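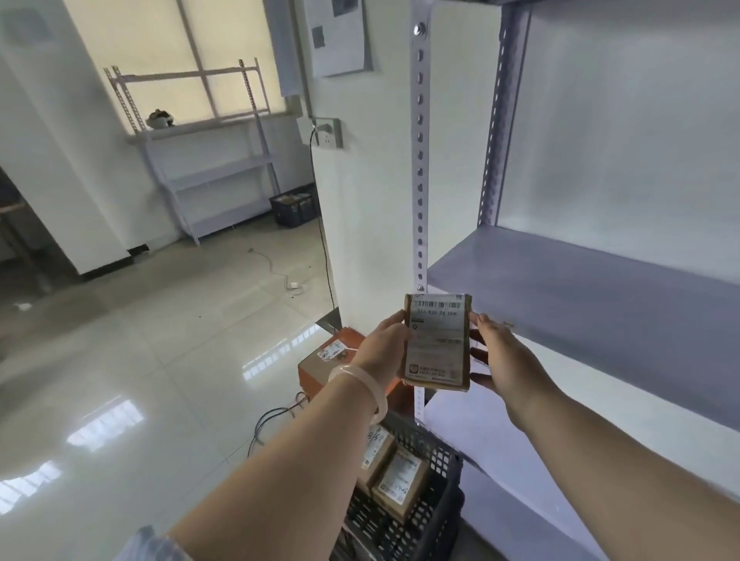
Cot and changing area check, November, done before the second baby arrives. The cot is a Simard, bought used, and the changing table is the Venesell we had last time. Spare cot bolts came separately, and small parcels like the one with the S16 K20 09 008 label get opened at the table and kept out of the nursery, wrapping included. Ticked items are done, the rest have a note.

## Cot

- [x] Bar gaps measured top and bottom. Widest is 40 mm.
- [x] Mattress fits, no gap at the foot end.
- [ ] Base bolts tight. One at the back left still turns by hand - replace it.
- [x] Drop side. Ours is fixed, so nothing to check.
- [x] No pillow, bumper or loose blanket.

## Changing table

- [x] Raised edges firm on both sides.
- [ ] Wall strap fitted. The old screw hole has crumbled, needs a new plug.
- [x] Nappies and wipes within reach of one hand.
- [ ] Cream and nappy sacks out of a toddler's reach. Move up a shelf.

## Room

- [x] Blind cord cleated. The cleat is 200 cm from the floor.
- [ ] Monitor lead away from the cot. Currently 35 cm short of where it should be - try the other socket.
- [x] Plasov night light cool to the touch after an hour.
- [x] Irkville stair gate shuts and latches.

Comments: don't use the cot until the bolt is changed. Check all the bolts again after a month of use.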